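Slide 4, method (2 minutes)

Good morning again. Our question is small: if the policy sees the markers in a new order, does it still finish the sorting? Duygu Soylu collected the demonstrations in July, with two arms on one table. We call the policy Studitine.

We kept 89 demonstrations. Each one was allowed up to 6 attempts at a grasp. Please say clearly that the boxes did not move between the trials, so we can't claim anything about new box positions.

Pause before next slide.

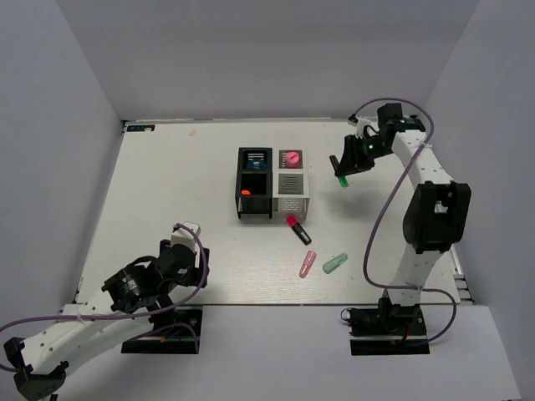
Slide 5: Task setup

The right gripper holds the green-capped marker, three more lie in front of the boxes. Let people look first. Then explain that the order of picking is free. If somebody asks about the training cost, give the question to Anneli Juntunen.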